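3 min read

Seltar Grasp Planner 2.1

Seltar is the grasp planning module in the Farero toolkit. It takes wrist camera images and the current finger opening, and returns a ranked list of grasps for a two-finger gripper. Version 2.1 adds a mode for long, thin items standing in containers, such as spoons and spatulas in a cup.

Earlier versions treated the item and its container as one object and often planned a grasp on the rim. The new mode splits them first, then looks for a section of handle with clearance for both pads. If there isn't enough room on one side, the grasp is dropped from the list.

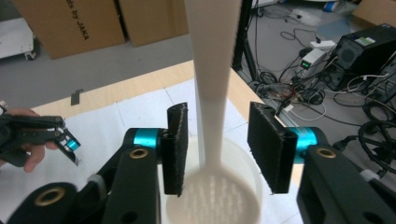

Kittipong Paisan asked whether the clearance check still works when the handle is the same colour as the cup, and said he had seen the old version merge the two. White on white is supported in 2.1. Leave edge weighting on its default setting and keep the planner at 10 candidates or more.

Training takes demonstrations recorded with a hand-held gripper or on the arm itself. The supplied kitchen model was trained on 2,000 demonstrations covering 52 items. You can fine-tune it with your own recordings in the Collitz format.

Licences are per workstation and include updates until the next major version. Released 12/02/2019.

Comments (2)

Na: Does the fine-tuning tool read the old log files, or do I have to convert them?

Kittipong Paisan: Convert them first. I did 31 last night and two failed on missing timestamps.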